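Two-finger gripper keeps losing thick fabric. Longer fingers or a wider pad?

Amber Kettle
We are comparing two sets of fingers on a dual-arm setup for laundry handling. The Rollurus fingers are short and hard. The Gastley ones are longer with a soft pad. T-shirts and towels are fine with both. Jeans are the problem. With the Gastley set I had 17 drops in 51 lifts, nearly all at the waistband. Closing force is the same for both sets. Would you change the fingers or the grasp point?

Ankica Berisha
Get more force. Ours is at the maximum and we don't have drops.

Snežana Vukadinović
I would leave the force alone and look at where each arm takes hold. A waistband is several layers plus a seam, and a soft pad rolls over the seam when the other arm pulls. Log motor current at closing for both sets. If it is the same on the leg and on the waistband, the pads are bottoming out. Also slow down the stretch move. We went from 420 mm/s to 300 and kept the long fingers.

Our current grasp has one arm on a leg and the other at the waistband end, with the jeans held over the laundry bag.

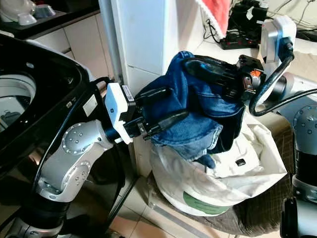 Azra Vukčević
Check the cable at the wrist too. On our Trumus arms a stiff cable pushed the wrist off during rotation and it looked like a gripper fault for weeks.

Comments (2)

Ankica Atanasov: Does the slower stretch help with wet denim? We only test dry.

Amber Kettle: Current was the same in both places, so it's the pads. Ordering thinner ones.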